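Who Gets an Interpreter? Our Human Rights Module Project
Group report, 9/25/21
Ilaria Mancuso, with Emerson Meireles and Ettore Longo

We picked the right to an interpreter because Emerson's aunt once sat through a whole housing hearing in a language she only half follows, and he's been cross about it ever since. I knew next to nothing when we started, so bear with me!
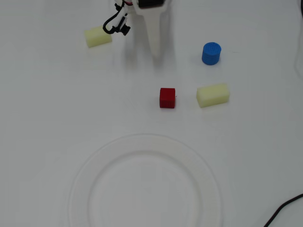
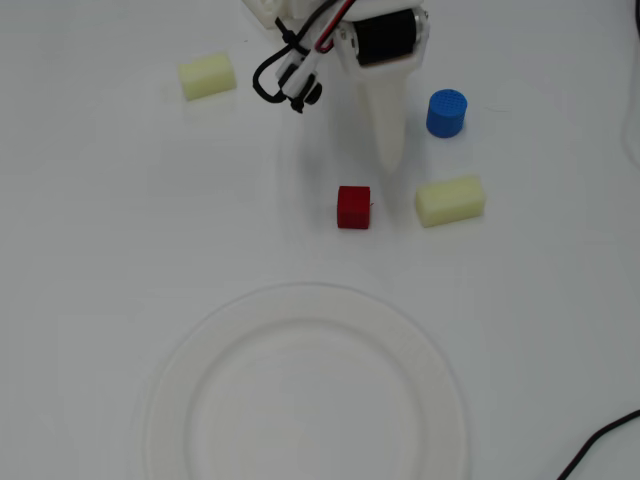
Two views of the white tabletop.

What we wanted to find out was pretty simple. If you're called to a hearing and you don't speak the language well, does anyone tell you that you can ask for help, and do they tell you in words you can read? We wrote to the Khokhar Advice Centre in June and they let us look through 400 case notes with the names taken out (thank you, Mr Greco, for the key and the biscuits). Ettore read the first half and I read the rest, and Emerson checked the ones we argued over.

The notes were messier than I expected. Some just said "language - yes" and I still don't know what that means. In a lot of them the letter about interpreters had gone out in English only, which seems a bit daft when you think who it's for. We also came across people whose children had done the interpreting, and those were hard to read. One girl of 8 had been asked to explain an eviction notice to her dad.

We did two interviews as well. Italo Russo interprets at tribunals and told us he often gets the papers when he's already in the corridor. The other was with a woman we're calling Tania, who had her hearing put back twice while they looked for someone who spoke her dialect. She said the waiting was worse than the hearing - she'd stopped sleeping by the end.

What would I do differently? I'd agree what counts as "offered an interpreter" before reading anything, as Ettore and I had different ideas and had to go back over a big pile. I'd also talk to more people and spend less time on the notes. We did ask the Dostier Law Clinic for their figures but their reply came too late to go in, so that bit is for whoever takes this on next year.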